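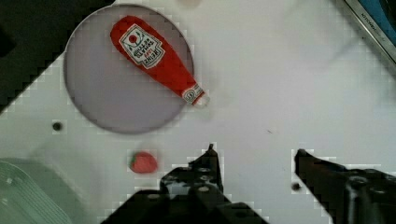 Jul 15, 2019

What a day! I'm writing this at the table with sore feet and a cup of tea gone cold beside me, and I still want to get it all down before I sleep.

The toy kitchen is nearly ready. Maite Figueroa drove over from Plumbridge this morning with the last of the donated bits in the back of her car, and we spent hours sorting through them on the floor like a couple of kids. I'd forgotten how good play food is! I had a set when I was small, mostly a cardboard pizza and a tin of something, and I served it to my grandfather until he begged for mercy. The stuff now is so much better. The ketchup is my favourite thing in the whole collection. It's a flat red bottle with a little white cap and a proper keystone label, and I laughed out loud when Maite handed it over. She wants it kept with the breakfast things. I say it belongs with dinner. We left that one unsettled.

The playroom at Gitville opens to families in August and I can hardly believe we've come this far. Back in June we had an empty cupboard and a list on the back of an envelope. Then Teodoro Robles put the word out in Prolenton and the boxes started turning up on the step, some of them lovely and some of them (oh dear) full of jigsaws with half the pieces gone. We've spent almost 200 dollars on top of that, mostly on shelving and a rug the colour of porridge, and I don't regret a cent of it, even the rug.

Sorting by colour was Maite's idea and I was dead against it until I saw it done. Reds together, greens together, all the odd pale things in a tub of their own. It looks gorgeous! I'd been trying to do it by meal and kept getting stuck on the eggs, which go with everything. Teodoro tried it by size when he came by after lunch and gave up even faster than I did.

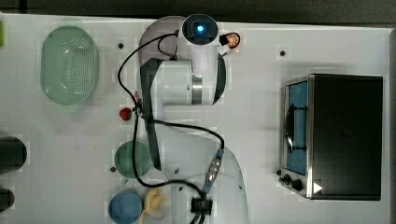

Cooking gear is harder to find than the food, I've learned. Everybody gives away plastic bananas and hangs on to the pots. So I'm very fond of what we do have, and I keep thinking up games for it. The pale green colander with all its tiny holes will be washing vegetables from morning to night if I know anything about four-year-olds, and the little black and silver toaster oven makes the whole thing look like a real kitchen bench. Add a slice of orange and you've got a café. I can already picture the queue for it, and the arguments about who gets to be the cook, and some very serious person in gumboots telling me that my toast will be 2 dollars, please.

I want menus too. Maite has neater writing so she's doing the words, and I'm doing the pictures, with my good pencils, the Yeoman ones I never let anyone borrow. So far I've drawn soup, an orange and something that was meant to be a pie. Teodoro guessed hat.

Still to do: find aprons small enough, put felt under the stool legs, ring Plumbridge about the other box of cups, and wash the tea towels again, as they smell of someone's garage. Maite is coming back in 3 days and bringing her labelling machine. I'm ridiculously excited about the labelling machine.

Bed now. I've found a plastic pea in my cardigan pocket and I'm leaving it there till morning.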